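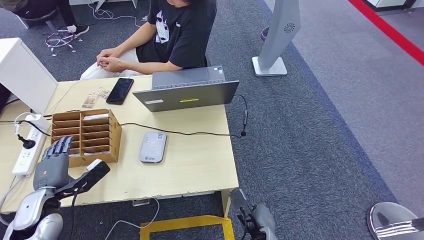

A reader wrote in to ask why Lasine still has no Mac version, and whether the people who make it plan to charge for it once enough users have signed up. We had been meaning to talk to Drenari anyway, so we put both questions to the lead developer by phone.

3 min read

"There's nothing to sign up for, so I don't know what we would be charging," the developer said. "You install it, you pick a display name, and you add people by pasting their key. We don't have an account system. To bill anyone we'd have to build one first."

Lasine is a free text and voice chat program for Windows and Linux. The installer is 12 MB. It handles group chats of up to 36 people and voice calls, and it does not do video. The developer said video comes up in nearly every support email and the answer is still no for this year.

"We tried it. It worked on the office machines and fell apart on anything older. Half of our users are on older machines. That's why they came to us."

The Mac version is a different matter. A test build exists, but notifications don't work properly after the computer wakes from sleep, and Drenari doesn't want to release it in that state. The company is hoping for April.

Before Lasine, the same team made Meson, a plain LAN messenger for offices. It is no longer updated. You can import a Meson contact list, but message history stays behind. "The history format was a mess. I wrote it, so I can say that. Export it to text before you switch."
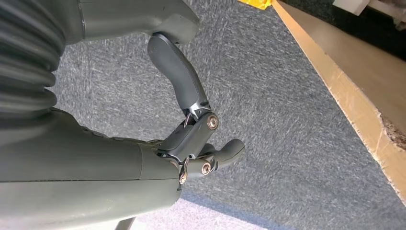
Contact groups were redone in the last release, and this is the part existing users will notice first. The old list took up the whole left side of the window and had to be scrolled. Now each group closes down to a thin strip and the strips sit tight against each other, much like the stacked ribs on the black sleeve in the photo. Click one and only that group opens. The developer said the test list had 300 contacts in it and could be searched without any delay. Groups can be renamed, but you can't yet drag a contact from one to another. You have to use the right-click menu.

We asked about message delivery when the other person is offline. Messages wait on a relay server at Leitner, the hosting company Drenari uses, and are deleted once they are picked up. If they aren't picked up within 95 days they are deleted anyway. File transfers don't go through the relay, so both people need to be online for those.

"People miss that one," the developer said. "They send a file, close the laptop and wonder where it went. There should be a warning. It's on the list."

The current version can be downloaded from the Drenari site. If you are updating, close the program from the tray icon first or the installer will stop with an error.

Comments

Guest
Does the import work from the portable version of Meson? Mine doesn't show up in the wizard.

Guest
Same here. Point it to the folder by hand and it finds the contacts.

Guest
Please add drag and drop for the groups. The rest is fine.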